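Furncombe Sessions: Questions We Get, and a Few We Wish We Got More Often

Maintained by Marcelle Marchal. Last revised in May. If you came from the Prornoto mailing list, start with the third question.

What is being collected?

Short examples of people doing tabletop jobs with hand-held grippers. Each one is a single attempt at a single job, such as putting a pair of chopsticks in a tray. The grippers have cameras on them, and what the cameras record goes into training a model we call Rukum.

How many examples do you have?

2506 recorded, of which 674 are chopstick jobs. Please don't repeat the first number without asking how many survived review. I have sat through too many talks where the big number goes on the slide and the usable number stays in a spreadsheet.

Does more data make the model better?

Sometimes. I used to say yes. Then we trained on a batch where the same two people did the same job on the same table for an entire afternoon, and Rukum got very good at that table. Move the tray a hand's width and it reached for where the tray used to be. People on the Prornoto list will tell you the cure is more hours. I'd like to see their held-out results first.

Why chopsticks?

They're thin, they roll, and they cross over each other at bad angles. A block is forgiving and a chopstick isn't. I also distrust any demo that only uses blocks.

What does a session look like?

Less tidy than the project page suggests. Cables stay on the table, people work at the next desk, and we don't clear the background.

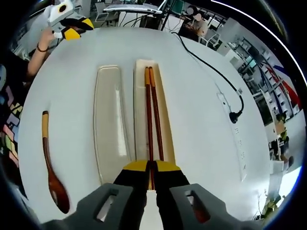
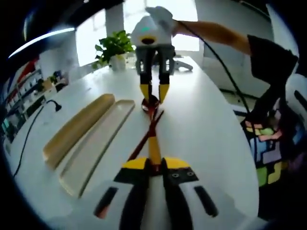
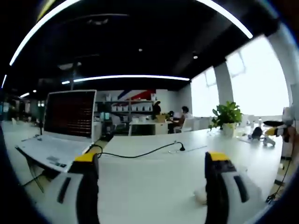
Views from the gripper cameras at a Furncombe session.

Doesn't the clutter hurt?

We argue about this. My view is that a model which needs a bare room will fail in the first kitchen it meets. The other view is that the model may latch onto a plant or a window and treat it as part of the job. Both worries are fair, and we haven't run the comparison that would settle it. Anyone who says they know the answer for our setup is guessing.

Can one person do it alone?

For simple pickups, yes. Some jobs use two grippers, and those can be split between two people. I'm wary of the split ones. Two people talk, nod and wait for each other, and none of that is in the gripper data. The model sees two hands that agree by magic.

What gets thrown out?

Examples where tracking drops, where the object leaves the table, or where the person stops halfway to ask something. We keep clean failures and label them. A fumble followed by a recovery is worth keeping too, though I can't prove how much it helps.

Who checks them?

Two reviewers, separately. On the last batch of 21 they disagreed on 8. That's a poor score and it's our instructions that were poor, so we rewrote the part on what counts as "placed." The old wording let a chopstick hang over the rim.

Is the Šťastný score on your results page reliable?

It's fine for comparing one version of Rukum with the next. It tells you very little about whether the thing would work in your house. Please stop quoting it as a success rate.

Can I have the data?

Reviewed examples only, and you have to take the failures along with the rest. Write to the project address and say what you plan to test. "General use" will get you a follow-up question.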